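4.3 Étalonnage temporel et relecture des démonstrations

Cette section s'adresse aux opérateurs qui ont déjà installé Plirkine sur le poste d'acquisition et appairé les deux préhenseurs (section 4.2). Elle couvre la synchronisation des flux, le repérage du cube de marqueurs et la relecture d'une séquence avant son envoi vers le module d'apprentissage Rennie.

Avant de commencer

Le service plirkine-sync doit être actif sur le poste. Les préhenseurs gauche et droit sont déclarés dans le fichier stations.yaml, chacun avec son propre identifiant. Ne réutilisez pas l'identifiant d'un préhenseur remplacé : les anciennes séquences y restent liées.

Synchronisation des flux

1. Ouvrez l'onglet Flux et cochez les deux préhenseurs. L'état passe de « libre » à « réservé ».

2. Cliquez sur Aligner les horloges. L'opération dure 20 secondes. Ne débranchez aucun câble pendant ce temps.

3. Fermez puis ouvrez complètement les doigts de chaque préhenseur, deux fois de suite. Le logiciel compare la position des doigts à l'image et calcule le décalage.

4. Relevez la valeur affichée dans la colonne Décalage. Elle doit rester inférieure à 5 ms. Au-delà, recommencez à l'étape 2.

Note : le décalage est enregistré avec la séquence. Il n'est pas appliqué rétroactivement aux séquences déjà présentes dans le dossier.

Attention : un changement de fréquence d'image annule l'alignement sans message d'erreur. Ce défaut est connu (fiche ouverte par Heather Forsyth) et sera corrigé dans une version ultérieure.

Repérage du cube

5. Dans l'onglet Perception, choisissez le profil « cube » et saisissez la longueur d'arête mesurée sur la pièce. Une erreur de saisie se reporte directement sur la distance estimée entre les préhenseurs.

6. Réglez l'exposition sur Manuelle si le poste fait face à une baie vitrée. En mode automatique, les faces blanches du cube saturent et les carrés noirs se détectent mal.

7. Laissez le seuil de confiance à sa valeur d'usine. Les images situées sous le seuil sont conservées, mais leur pose est marquée « interpolée ».

Relecture d'une séquence

8. Sélectionnez la séquence dans la liste et appuyez sur la barre d'espace. Les deux vues défilent ensemble. Les touches fléchées avancent ou reculent d'une image.

9. Arrêtez la lecture sur une image où le second préhenseur tient un objet et où son cube est visible. Dans la vue ci-dessous, le cube se trouve au-dessus de la tasse, monté sur le préhenseur aux doigts métalliques, et l'anse est tournée vers l'ouverture du préhenseur qui filme. 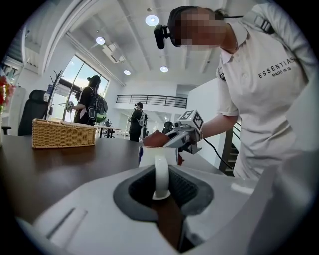 10. Affichez le calque Pose. Les axes dessinés doivent rester attachés au cube d'une image à la suivante. S'ils basculent brusquement, placez un repère de début et un repère de fin autour du passage, puis choisissez Exclure.

11. Vérifiez que le masquage des visages est appliqué sur toute la durée. Le filtre s'exécute à l'importation ; pour le relancer, utilisez Outils > Confidentialité > Retraiter.

12. Attribuez une étiquette de tâche et enregistrez. Une séquence sans étiquette est ignorée par Rennie.

Messages courants

SYNC_LOST : un flux s'est interrompu. Vérifiez le connecteur du préhenseur, puis reprenez à l'étape 1.

POSE_AMBIGUOUS : une seule face du cube est détectée et deux orientations sont possibles. Le passage peut être conservé s'il compte moins de 6 images consécutives.

STATION_UNKNOWN : l'identifiant reçu ne figure pas dans stations.yaml. Corrigez le fichier et redémarrez le service.

Révision du 2020-04-16. Rédaction : Abdelkrim Shehata. Relecture : Jeanie Chisholm.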